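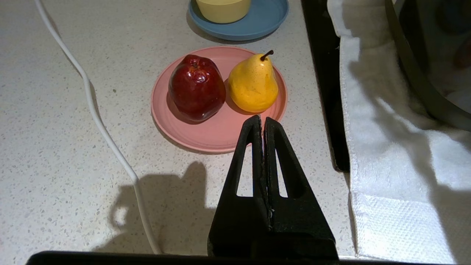
How long can you leave fruit out on a plate before it needs to go in the refrigerator?

It depends on the fruit. A pear wants the counter until the flesh near the stem gives under your thumb, then the cold. An apple will put up with the counter for a week or so, but it keeps far longer in a crisper drawer.

That is the sensible answer, and hardly anyone I know lives by it. We keep fruit out because we like looking at it. The crisper drawer is where produce goes to be forgotten, while the counter is where it goes to be admired and then forgotten, with better light.

I came to this subject through Declan Moriarty, who ran the kitchen at a small inn in Lirnemcombe for 11 years and now writes cranky, useful letters to people who ask him about storage. I had asked him what to do with my pears. He wrote back two pages, most of them about my bowl.

Moriarty is against the fruit bowl. A bowl, he says, is a pile with good manners. The pretty fruit goes on top, the soft fruit goes to the bottom, and by December you are reaching past a decent orange into something you would prefer not to identify. He keeps his fruit on dinner plates, a couple of pieces to a plate, and refills from the refrigerator as they get eaten.

I resisted this for most of a fall. I own a very good bowl. It came from Gilmartin, a shop where I once spent 167 dollars before I had taken off my coat, and it holds enough citrus to see a ship's crew across an ocean. I live with one other person, who doesn't care for citrus.

Then the pears went bad again, all of them on the same afternoon, as pears will, and I gave the plate a try.

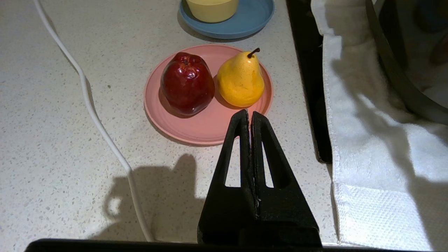

Two to a plate: a red apple and a yellow pear on pink, with a blue plate behind.

The first thing you notice about a plate is that it has no bottom to hide in. Every dent is on view. An apple with a few dimples, which in a bowl would simply be rolled over to show its better side, has to sit there and be eaten on its merits. I have eaten more slightly dented apples since I started doing this than in the previous ten years, and they have been fine.

The second thing is the question of company. Ripe apples give off ethylene, a gas that hurries their neighbors along, and a pear parked beside one will generally soften sooner. If your pears are hard as doorknobs, this is a service. If they are ready now, move the apple – or eat the pear, a solution that Moriarty feels is overlooked in the literature.

Color turns out to matter more than I'd like to admit. Red and yellow look cheerful on pink. On the brown stoneware I inherited, the same fruit looks like evidence. A raised rim helps too, as anyone who has chased an apple across a stone countertop will know.

The Gilmartin bowl has been moved to the top of a bookcase. It holds batteries, takeout menus and one lemon, which I am told I should deal with.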